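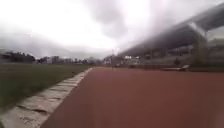

Home Notebook Repairs Materials Contact

Sun 23 February
Teresa Seixas, Larnetlow bench notes

Resoling of the running shoes, continued. I write this on a Sunday evening with glue still on my thumb, so excuse the short sentences.

The job on the bench is number 3972, a pair of old Muvov distance shoes. The upper is in good condition, only the lining at the left heel is worn through. The outsole had started to come off at the toe on both shoes, and on the right one I could put a finger inside up to the joint. The customer wants to keep them for training and does not mind how they look.

Removing the old sole. I warmed the edge with the heat gun on the low setting and pulled slowly from the toe backwards. The left came off clean. The right took a piece of the foam with it under the arch, the size of a thumbnail. I think I was impatient there. Next time I should cut the bond with the thin knife when it stops moving, and not pull more.

The old glue on the foam is yellow and hard like a nail. It does not dissolve with the cleaner, it only becomes sticky on top. So it must go by sanding. I started with the coarse belt and stopped immediately, it eats the foam much too fast. By hand with 100 grit on the cork block it is slow but I can feel what I am doing. Dust everywhere, please use the mask also for small jobs.

Filling. For the hole under the arch I cut a patch from the scrap box, same softness as far as I can judge by pressing. Glued it in, let it sit overnight, then sanded it level. You can see the edge of the patch but you cannot feel it.

The glue. We have two cans open now, the usual one from Arruda and the Plestier which came with the last order. I made test strips with both, four strips in total, rubber on foam, all sanded and cleaned in the same way. Two coats on the foam, one on the rubber. The Arruda can says to wait 20 minutes between the coat and the pressing, and for the strips I used the same waiting time for both glues so that the comparison is fair.

Results by pulling in the vise with the pliers:

Arruda, first strip: the foam tore before the glue. Good.
Arruda, second strip: the same, with a small loose corner where I did not brush to the edge.
Plestier, first strip: opened along the glue line. Rubber side clean, all the glue stayed on the foam.
Plestier, second strip: the same but with more force.

My reading is that the Plestier does not like this rubber, or it wants a primer on it. It can also be that the waiting was too long for it and the surface was already dead when I pressed. The label is not clear about this and the print is very small. I do not want to throw the can away yet. It worked well on the leather insoles, so for now I put a piece of tape on the lid with "leather only".

For the shoes I used Arruda on both sides. Heated the surfaces shortly before joining, positioned the toe first, then worked back to the heel with the thumb, then the roller. The new sole is cut a few millimeters too big all around. I will trim it when the bond is fully hard, because trimming fresh makes the edge lift. I learned this on my own pair last June, which are still ugly.

One thing I am not happy with: the heel of the left shoe sits a little to the outside. With the shoe on the table it does not rock. I looked at it from behind for a long time and I believe the upper was already leaning before, from wear. I should have looked before taking the sole off. Add to the intake sheet: look from behind, write down the lean, both shoes.

To do:

- trim and buff the edges, fine belt, light hand
- new lining at the left heel, the gray mesh is enough
- two more Plestier strips with primer and a shorter waiting time
- order brushes, the last one is losing hair into the glue
- whoever borrowed the curved scissors, they belong on the second hook

The clamps stay closed until tomorrow afternoon. Please do not move the shoes from the shelf by the window.

Contact the workshop - © Larnetlow - Back to top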